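Wasotico Regional Heritage Texts - Data Card

Version 2, released 9 August 2022

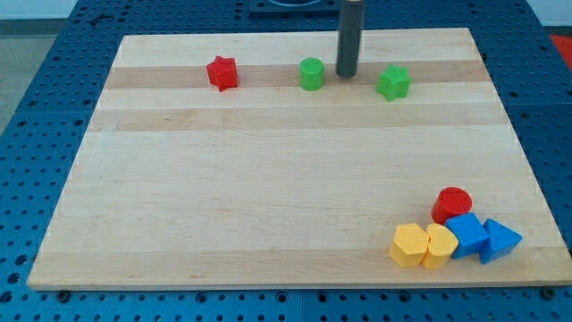 Board of pale wooden strips on a blue perforated worktable.

Summary

Wasotico Regional Heritage Texts is a collection of short written accounts of the history, customs and settlement of the Losurico basin and the hill country to its north. It holds 126 texts in English translation, each with its original where permission was given. The collection is maintained by the Grivley Centre for Regional Studies.

Contents

The texts fall under four headings: origins and migration, lake and river trade, festivals, and food. They were gathered from 27 settlements, the largest of which is the market town of Peñalver. Single texts run to up to 10 pages. Older accounts of the basin often give two or three names for the same village, and all forms found in the source have been kept.

File layout

texts/ - one plain text file per account, in UTF-8
originals/ - source-language versions, named to match
places.csv - settlement names, variant spellings and district
notes/ - translators' notes, where supplied

Changes in this version

Sixty texts were added in January, most of them on river trade. The spelling of Peñalver has been made the same throughout; version 1 dropped the tilde in places.csv. Two duplicate accounts of the salt road were merged.

Known limits

Coverage is uneven. The southern shore is well represented, while the herding communities of the uplands appear mainly in accounts written by visitors. Dates in the section on origins rest on oral tradition and should not be cited as established. Users should also note that district boundaries follow present practice - older texts may place a village elsewhere.

Terms of use

The collection may be used for teaching and non-commercial research. Users are asked to name the collection and its version number in any published work. Texts marked "restricted" in the file header may be read but may not be reprinted.

Corrections

Corrections to place names should quote the file name and line number and be sent to the Grivley Centre in writing. Accepted changes are listed in the next version.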